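Ticket 649: Annual report filing rejected, registered agent mismatch
Opened by: Talha Farooqui
Opened: 27/01/2020
Status: Closed

Hi all, me again! I tried to file the annual report for Navaratnam through the Clotstead portal this morning and it bounced right at the payment page. The message says "registered agent does not match record." I've tried it 3 times now, same thing every time, and I haven't been charged (I checked the card).
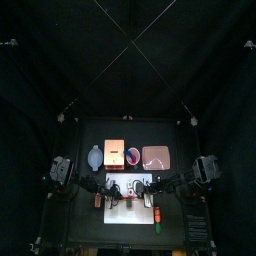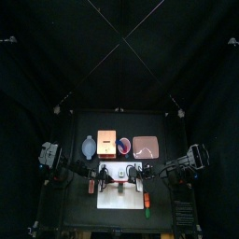 What I tried first

Logged out and back in. Cleared the browser history. Switched browsers. Then I retyped the agent's name exactly the way it appears on last year's receipt, which I was pretty sure would do it, and nope. I also wondered if the suite number was the problem, so I took it out, and got a second error on top of the first one saying the address was incomplete. Put it back.

The name on our side is Wastamell Agents, Fleltusmont office. We moved over to them in August and I have the signed change form in my folder, so as far as I knew that was all done.

Reply from Yupin Prasertsri

Hi Talha, can you look up the company in the public search instead of going in through your login? Click on the filing history and tell me the status next to the agent change. Please don't hit submit on the report again for now, I think the portal locks you out after 6 tries.

Talha again

OK, found it. It says "received, pending signature." So it's been sitting there the whole time! I went back to my copy and I can see our signature, but the box for the new agent's consent is blank. I must have saved the version from before they sent theirs back. Ugh.

Is there a way to add the consent page to the old filing, or do I have to start the change over? And do we pay the fee twice?

Reply from Yupin Prasertsri

You can add it. Open the pending item, choose "respond to notice," and upload only the consent page as a PDF. No second fee as long as it's still pending. Give it 2 business days before you go back to the annual report.

Last update, Talha

Uploaded it, waited, and the agent change now shows as accepted. The annual report went through on the first try after that and I have the stamped copy. Saved it in the Navaratnam folder with the consent page right behind it. I still need to fix the officer's mailing address but that's a separate form, so I'll open a new ticket for it. Thanks Yupin, you can close this one!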